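3.2 保存容器の開閉頻度と焙煎ごま油の風味劣化 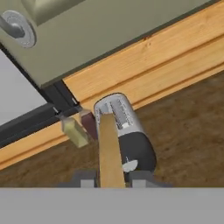
焙煎ごま油は、家庭の食用油のなかでもっとも多くの助言を浴びてきた油の一つである。冷暗所に置け、いや冷蔵庫は避けよ、瓶は小さいほどよい、買ったら早く使え。いずれも正しそうに聞こえ、いずれも互いに少しずつ食い違う。本研究の予備調査で集めた料理書の記述も例外ではなく、同じ著者が章をまたいで意見を変えている場合すらあった。保管場所として最も多く挙がったのは「戸棚」であるが、戸棚とは何かを定義した文献は見当たらない。図1のように、つまみの付いたオリーブがかったベージュのパネルと明るい茶色の木の板とが接する造作も戸棚なら、流し台の上の吊り棚も戸棚である。両者の温度環境が同じだと考える理由はとくにないが、料理書はその点に関しておおらかである。

図1 家庭用収納を模したレンダリング画像(つまみと木部の周辺)。

そこで本節では、場所の名称をいったん脇に置き、開栓回数と残油量の二つに絞って検討した。試料には Trutitville の搾油所で同じ月に充填された焙煎ごま油を用い、容量400 mLの褐色瓶と1000 mLの透明瓶の2種類に分けた。透明瓶を加えたのは、店頭でよく売れるのがこちらだからである。見栄えのよい容器が油にとって住みよいとは限らないが、消費者は油の気持ちで買い物をするわけではない。

開栓条件は、毎日1回開ける群と、5月の試験開始時に一度だけ開けて以後は触れない群とした。後者は実際の台所ではほとんど観察されない使い方であるが、贈答品の油についてはむしろ標準的な運用であろう。いずれの群も遮光した恒温庫に収め、風味の評価には当研究室で Jaseo と呼んでいる100点満点の評点法を用いた。この評点法は香ばしさ、後味の重さ、古い油に特有の臭いを別々に採点したのち合算するもので、合算の重みについては研究室内でいまだに合意がない。本稿では前報と同じ重みを踏襲した。最善だからというより、変えると前報の表をすべて作り直すことになるためである。

結果として、毎日開栓した群では、残油量が少なくなるにつれて香ばしさの評点が下がる傾向を示した。瓶の上部の空間が広がり、油が空気に触れやすくなることを考えれば、驚くには当たらない。やや意外であったのは、一度だけ開けた群においても後味の評点が緩やかに低下した点である。大事にしまい込まれた油は、しまい込まれたなりに老いていくらしい。ただし、この群では評価者間のばらつきも大きく、一部の評価者は最後まで「新しい油より好みである」と記入し続けた。Grunier 法による補正をかけてもこの嗜好は消えなかったので、異常値としては扱わず、そのまま残してある。

瓶の大きさの効果については、はっきりした結論を避けたい。大瓶は使い切るまでに時間がかかるぶん不利になるはずであるが、本試験では容量と瓶の色とが同時に変わっており、両者を切り分けることができない。遮光下での保管であるから色の影響は小さいと推測されるものの、評価のために庫外へ出す時間は存在する。この設計上の不備は査読者に指摘される前から認識していたが、認識したのは瓶を発注した後であった。

なお、Laryea 型の中栓を用いた追加試料では、注ぎ口に残った油が先に劣化し、瓶の中身より早く評価者の不興を買った。注ぎ口を拭くという地味な習慣は料理書では巻末の余白に追いやられがちであるが、この追加試料を見る限り、戸棚か冷蔵庫かの論争と同じ程度の紙幅を割いてもよさそうである。拭き取りの有無を条件に加えた試験は次節で扱う。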